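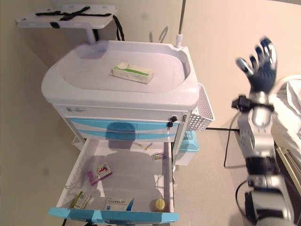
Helju Kairys makes two kinds of pasta at Rantala, her small restaurant in Codbridge, and has no plans for a third. Before she opened it she cooked for the hospital in Prumgate, where lunch and dinner together came to 1000 trays a day. She says the job taught her how to lay out a kitchen. Her model is the medical cart, the white and light-blue kind, with one small box of medicine lying in the tray on top and the rest kept in the drawers. "You put out what you need for the next job and you pull open one drawer," she said. "My pasta station works the same way. Flour on top, one drawer open."

By Tyyne Pesonen
January

Home Restaurants Recipes Markets About

We talked at the table nearest the kitchen at three in the afternoon, between services. Kairys was picking through a bowl of dried beans.

The menu is short. There is a wide egg noodle with rabbit, and a flour-and-water pasta, rolled by hand, that changes its sauce with the season. In winter it gets beans, cabbage and a lot of black pepper. "People ask for lasagna," she said. "I like lasagna. I don't have the oven for it."

Her dough took most of a year to settle. The flour comes from Kalevi Tikkanen's mill at Nudard, and the first sacks were too coarse. "It tore when I rolled it. I called Kalevi and he said to let it rest longer. I let it rest overnight and it still tore." Tikkanen changed the sieve, and she has bought from him ever since. She weighs out 200 grams of flour for every 2 eggs and adds a spoonful of water on dry days.
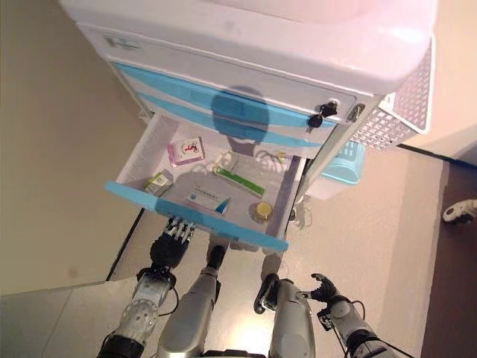 The rabbit was harder to get. Győző Csonka, who cooks with her on the line, found a farm that would deliver once a week, but only whole animals. He does the butchering himself in the morning, before the stove is lit. The legs go into the sauce and the bones go into the stock. The livers are fried and served on toast until they run out — usually by seven.

I asked whether she misses anything about the hospital. "The dishwasher," she said. "It was huge. Ours breaks down." The last repair cost $3000, which had been set aside for new chairs.

She would like to open for Sunday-style lunches in the spring, with one long table and one pot of sauce. Csonka is against it. "He wants to sleep," Kairys said, and went back to the beans.

Search this site Enter keyword Go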